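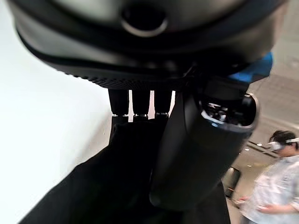 Gray housing with a blue panel to the right.

Folanico Community Workshop: Your Questions

Do I need to be a member to come by?
Not at all! Come in any time we're open, have a look around, and chat with whoever is at the front desk. If you decide you'd like to use the benches on your own, a membership is $195 a year, and that covers everyone living at your address (yes, grown-up kids too, as long as they still get their mail there).

Where do I park?
The lot on Albers Street is ours after 2 in the afternoon. Before that it belongs to the bakery, and they do need it, so please use the street. The side door on Stornurine Lane has the ramp.

Can I bring my children?
We love having them. Anyone 11 or older can take a class alongside an adult, and younger ones are welcome in the reading corner, though we do ask that somebody stays with them.

How do I sign up for a class?
Call us or stop in. We tried an online form for a while and it kept losing people's names, so we went back to the paper book, and I have to say we're all a bit happier. The Serkavik beginners' weaving course fills up first, so if that's the one you have your heart set on, don't wait too long.

Are you open in the summer?
Yes, except for the first two weeks of July, when the floors get done.

What if I have to cancel?
Let us know the day before and you'll get 100 percent of your class fee back. After that we can move you to another date if there's room.

Last updated May 3, 2025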